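Falamcombe Reading Rooms
Frequently Asked Questions: Study Room Reservations

Updated August 4, 2020

The following answers apply to all study rooms and shared work areas at the Falamcombe Reading Rooms. Questions about book loans and printing are covered on their own pages.

Who may reserve a study room?

Any member aged 16 or over with a current card may reserve a room. Guests may attend as part of a member's group, but the member must be present for the whole reservation. Businesses may use the rooms for meetings and interviews. Sales events and paid classes are not permitted.

How do I make a reservation?

Reservations are made online through Jutitent, our booking system. Sign in with your card number and select a date. Members without internet access may reserve by telephone or at the front desk. Jutitent sends a confirmation by email. Please keep it until your visit is over, as desk staff may ask for the reference number.

How far ahead can I reserve, and for how long?

Rooms may be reserved up to 4 weeks ahead. A single reservation may last no more than three hours. If no one is waiting at the end of that time, the desk may extend it by one hour. Extensions cannot be arranged in advance.

What does it cost?

Members pay nothing for personal study. Business use is charged at $67 for a half day and $135 for a full day, payable before the room is used. Registered charities pay the half-day rate for a full day. These rates have been in effect since February and are reviewed once a year.

What if I arrive late or need to cancel?

Rooms are held for 15 minutes after the start time and are then released to the next person on the waiting list. Please cancel through Jutitent as soon as your plans change. Business fees are refunded in full with two days' notice. A member who misses three reservations without canceling will be unable to book online for one month, but may still ask at the desk for a room on the day.

May I bring food and drink?

Drinks in closed containers are welcome. Hot meals and strong-smelling foods are not. Spills should be reported to the desk promptly so that the right cleaning method can be used, particularly on fabric surfaces. Members are not charged for ordinary accidents.
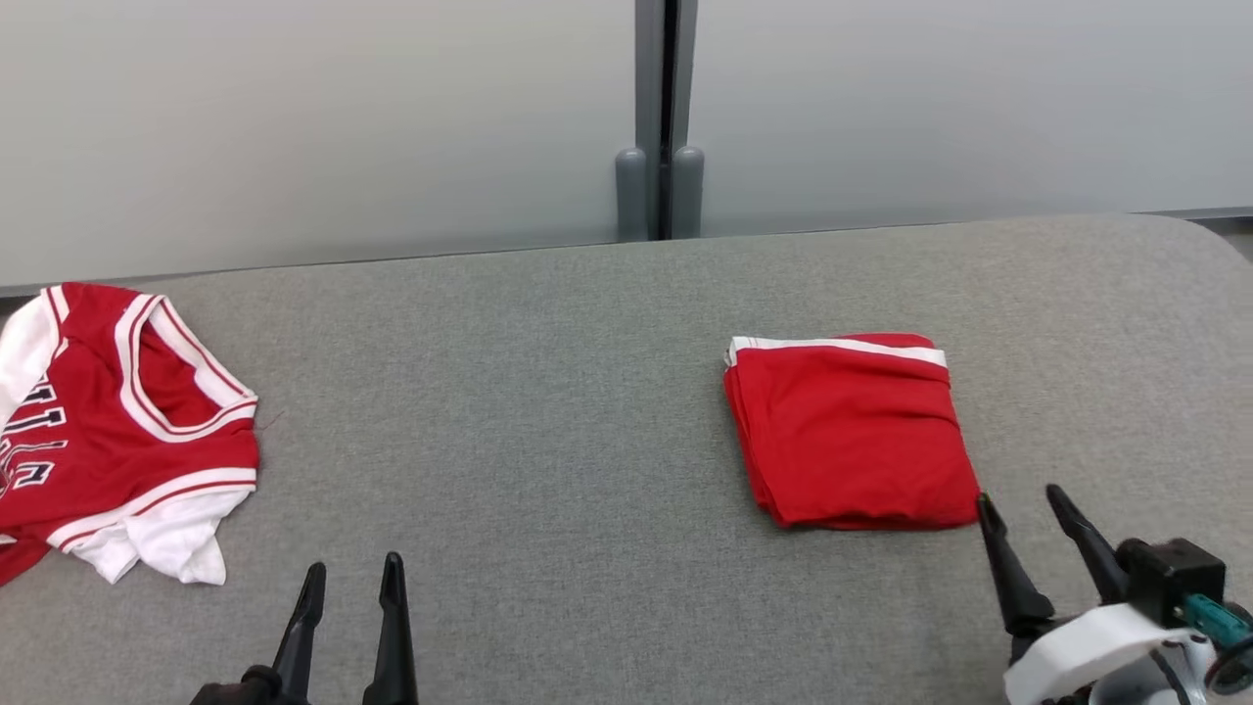 Fabric-covered table and frosted glass partition.

Are the rooms private?

Conversations may carry, and the rooms should not be treated as soundproof. Members who need to discuss medical, legal or financial matters are advised to ask the desk which room is best suited to the purpose. Telephone calls are allowed inside the rooms with the door closed. Speakerphones are not.

May I attach notes or posters to the walls or glass?

No. Tape and adhesive putty leave marks that are difficult to remove. Flip charts may be borrowed from the desk at no charge — please return them before you leave.

Is wireless internet available?

Yes. Connect to the Drodix network and enter your card number when prompted. Each guest may request a day pass from the desk. The network is shared by all visitors, and large downloads may be slowed at busy times.

What happens to items left behind?

Items are kept at the desk for 30 days. Bank cards and identity documents are locked away on the day they are found and are returned only to the person named on them. The Reading Rooms cannot accept responsibility for belongings left unattended.

Whom should I contact with a complaint or a request for special access?

Please write to Jaruwan Tanasarn, Member Services, in care of the front desk. Requests for adjustable seating, large-print signs or a ground-floor room should reach us three working days before your visit where possible. Written complaints receive a reply within ten working days.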